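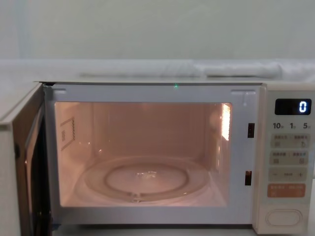 A white countertop microwave with the door open and the inside light on.

The Case for Leaving the Microwave Door Open

Most kitchen advice says to shut things. Shut the fridge, shut the cupboards, put the lid back on the butter. I agree with nearly all of it. The microwave is the exception, and I think it should stand open for a while after every use, light and all.

I started doing this in a rented kitchen in Feltorby, where the building was old and the air was damp from November on. The microwave there smelled of soup. It smelled of soup when I had not made soup in weeks. I wiped it with vinegar, I boiled lemon slices in a bowl, and I bought a tub of Pranero cleaning paste that cost more than the soup. Each of these worked for a day or so. Then the smell came back, because I was closing the door on a warm box full of steam and leaving it shut until the next morning.

A microwave is a small room with poor ventilation. Reheat a plate of rice and the water ends up on the ceiling and the walls. With the door shut, it stays there a long time. With the door open, most of it is gone by the time you have eaten. I now leave mine open for the length of a meal, and I wipe the inside with a dry cloth when I bring my plate back. That is the whole method. I have not bought any paste since.

There are objections, and I have heard them at home. The first is the light. On many models the lamp stays on as long as the door is open, and people who were raised to turn off lights can't stand to look at it. I was raised that way too. But a small lamp burning over dinner is not going to show up on anyone's bill in a way they would notice, and if it really bothers you, ten minutes with the door open is better than none.

The second objection is that an open door is in the way. This one is fair. A door that swings left needs clear counter on the left, and in a narrow kitchen it will catch a sleeve or block the toaster. My answer is that the microwave is probably in the wrong place. People put it wherever there is an outlet and then work around it for years. When I moved to my present apartment I spent a Sunday trying it in three spots before I settled on the one by the wall, and I have never regretted the lost afternoon. If the door can't open all the way without hitting something, move the something.

The third is that it looks untidy. I suppose it does. I would still take a kitchen that looks used over one where the smell gets you when you open things.

I would add one warning. If there are small children or a cat in the house, stay in the room while the door is open. The cat I used to live with could get into a space of 8 inches, and she was not a small cat.

The stores don't help. The Hattar catalog has 103 kitchen items in its storage section, and almost every one of them has a lid. We are sold the idea that a clean kitchen is a closed one. Wet things need air — dishcloths, cutting boards, the inside of the kettle, and the microwave too.

Try it for a week before you spend anything on cleaner. Leave the door open while you eat, then wipe, then close.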